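# Parish Registers Project: Where We've Got To

July 14, 2019

Hi Gopinath, and hello to everyone else at the Pretenby Fund who ends up reading this! It's the second report on the grant for indexing the old baptism and marriage registers from Plaveck.
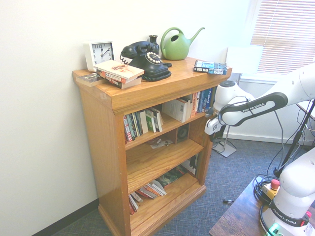

Wolfram Hinrichs wrote back after the April report that he was glad to see the marriages moving along, but he wanted to know why we were spending so long on godparents, when the application only talked about the people being baptized. Fair question, and I should have dealt with it the first time.

The godparents are how we tell families apart. Plaveck had a terrible habit of reusing the same handful of first names, and you'll get two couples with identical names bringing babies to the font in the same year. The priest knew which was which and didn't bother to write it down. But people tended to ask the same sponsors again and again, so once you've got the sponsors in the index you can usually sort the children into the right households. It's slow, I know. I'd still rather keep doing it, and I've moved a bit of the travel money over to pay for the extra hours (the numbers are in the budget sheet I sent separately).

## Baptisms

We've indexed 686 entries so far. The early book is finished apart from 3 pages where the ink has eaten right through the paper, and I've marked those as unreadable instead of guessing. Bogumił Brzozowska has been doing the Latin, and he's much faster than I am with the abbreviations. He also caught a mistake of mine that I'd like to own up to: I had been reading one note as "died soon after" when it means the baby was baptized at home in an emergency and then brought to church later for the rest of the ceremony. Quite a difference for the family! I've gone back through every entry I did myself and fixed them.

## Marriages

Slower going, with 101 entries done. The marriage book records dispensations (for couples who were cousins, or who wanted to marry during Lent), and the wording changes whenever a new priest arrives. Ottmar Seidel thinks we should copy those notes out in full. I'd been summarizing them. We went back and forth on it over a couple of very long emails and I've come around to his side, so from here on they're going in word for word, with a short English note next to each one.

## The Sauerland letters

You may remember that a few families left Plaveck for the Sauerland and wrote home asking for copies of their baptism records. The parish kept the letters, tucked inside the back cover of the second book. They weren't part of the application and I'm not charging any time to them, but I did read them one evening and they're lovely. One man wants proof that he was confirmed, and he spends most of the page complaining about the sermons in his new church. If there's ever a follow-up grant, I'd love to do something with these.

## Money

We've spent what we planned, plus one thing we didn't: $300 for archival folders, after the old ones started shedding all over the pages. Gerd Hagedorn okayed it by email and I've attached his note.

## Next up

- Finish the marriage book, including going back over the dispensations I'd already summarized.
- Load everything into Pukon so the parish can search it by surname. The test upload mangled the accented letters, and I'm still working on that.
- Get an answer from the diocese on whether the later entries can be put online. I've written to them twice. If they say no, we'll keep those for visitors to the parish office only.

Wolfram, if the godparents still bother you, give me a call and I'll talk you through one of the families. Bring coffee, it takes a while.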